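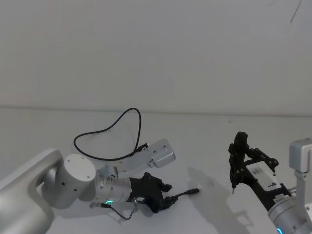
Lomham Town have put the new away shirt on sale. I picked mine up from the club shop this morning, so a few notes for anyone thinking of ordering.

It's made by Korex, second season with them. Green body, cream collar, cream cuffs. The collar is a proper fold-over one with a single button. Badge is stitched. Maker's logo is heat pressed and I'd wash it inside out.

The green is a nod to the shirt from the Zarnby Cup run, when we played every away tie in it. The old one was darker and had a thin stripe down each sleeve. No stripe this time.

Sizing: comes up small. I'm a large in last year's home and the large in this is tight across the shoulders. Swapped it for an XL and that fits fine. The women's cut is only going up to a 16 for now.

Price is £48 adults, £34 juniors. Name and number is extra. They've only got the league style numbers at the moment - the cup font comes later.

First batch is 300 shirts. There were 107 left on the rail and in the back when I asked at the till, mostly small and medium. The shop said a second batch was ordered in June but they don't have a delivery date.

Season ticket holders get 20 per cent off, but only in person. The code doesn't work online. I tried it last night and it took the code, then charged full price at the end.

Janelle Ocampo wore it for the launch with the women's side and they'll be in the same design all season. First year both teams have had the same away shirt, as far as I know.

Goalkeeper version is orange. Adult sizes only. There were 2 on the rail and both were medium.

Shorts are cream and the socks are green with a cream top. Sold separately. The shorts have no pockets, same as last year's.

If you've still got one of the old green ones in the loft, the supporters' stall is after one to put on display at the first home game. Message me and I'll pass it on.

Posted August 8, 2024

Comments (4)

Tan
Does the XL come up long as well? Last year's was nearly at my knees

Jericho Agbayani
Got the old one, size medium, hole under one arm. Will message you.

greenend_steve
£48 is a lot for a shirt with no stripe

Tan
Ignore me, went in and tried it. Length is fine. Bought the large in the end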